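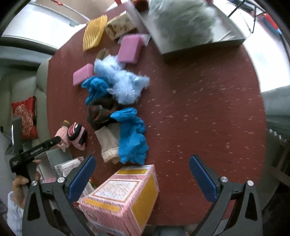 A pink patterned box on the red table.

Savero is releasing its new show all at once in August, and I wish it wouldn't. I liked the first season of Ovotmont a great deal. I watched it one episode at a time, when it still aired that way, and I think the schedule was a large part of why I liked it.

For anyone who hasn't seen it, Ovotmont is a drama set in a mountain town where the only hotel is being sold. There are no murders. The biggest scene in the first season is an argument over a boiler. Each episode ends quietly, often with someone locking a door or driving home, and then you had a week to think about why that person had been so rude at dinner.

My sister and I talked about it on the phone every week. She was sure the accountant was lying from the second episode on. I defended him until the eighth, when I had to stop. If we had watched all ten hours over two days, I would have held that opinion for an afternoon.

I know the argument for dropping everything together. People are busy, and they want to watch when they want. Some work nights. Some don't trust a service to finish what it starts, and after what happened to Jendis, which was pulled with three episodes unaired, I can't blame them. A full season on the shelf is at least a full season.

But a weekly release doesn't stop anyone from waiting. You can let the episodes pile up and watch them in one go when the last one is out. The reverse doesn't work nearly as well. I have tried to ration a show that was already complete, and by the third night somebody at work had told me the ending.

It also changes how the shows get written. Ruchti, which came out in one lump last year, has a middle that I could not describe to you if I tried. Four of its episodes are people walking to places. Each one stops on a cliffhanger that is settled in the first minute of the next, because the only job of the ending is to keep your hand off the remote. An episode that has to stand alone for a week needs to have something in it.

The critic Genowefa Żak wrote that a season used to be a set of short stories and is now a long movie with the credits in the wrong places. I think she is a little hard on the long movies. A few of them are good. I agree with her about the credits.

The message board I read had 1,647 posts on the first season of Ovotmont, spread across the whole run. Ruchti got 1,597, so the numbers are close, but nearly all of those came in the first weekend and most of them were people asking others not to spoil it. After that the thread went dead. I went in a month later with a question about the brother and got one reply, from a person who couldn't remember the brother.

I would settle for a compromise. Put out two episodes to start, then one a week. Or split the season in half, as some services do, though I find the long gap in the middle annoying. Keep the episodes under an hour either way.

I'll watch the new season when it comes, of course. My sister has already said she plans to finish it by midnight on the first day. I've asked her not to call me until I've caught up, and I expect she will call anyway.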